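Old Maps and New Layers

November 4, 2020

So I finally got the 1872 plat of Prastanmont to line up with the modern roads! It took me most of September and more coffee than I'd like to admit.
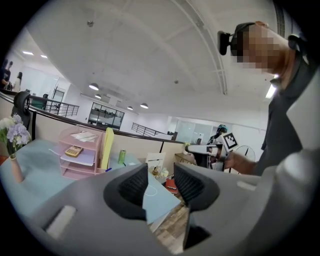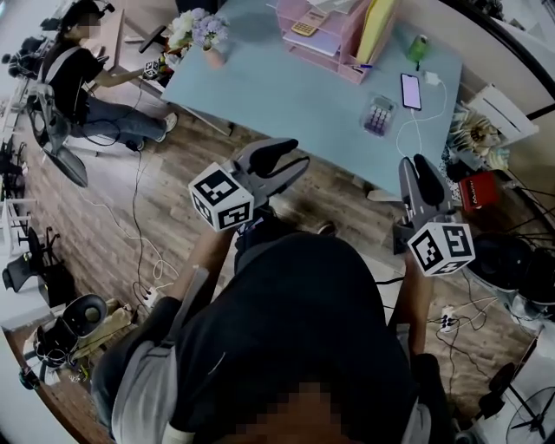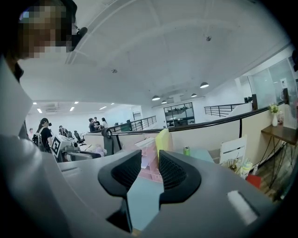 Getting the corners to match

I scanned the sheet at 200 dpi the first time, and the parcel numbers came out as mush. After a rescan I put down 82 control points, mostly section corners and the two church lots, and then threw out the ones along the creek (it has wandered a LOT since then). My worst leftover error is 60 feet, out past the old Dalleo farm, and I can live with that.

What's next

I want to trace the Stenley rail spur as its own layer. The county's parcel file has a weird kink right where the tracks used to run, and I'm dying to know if they're related. If you have a copy of the second sheet, please email me!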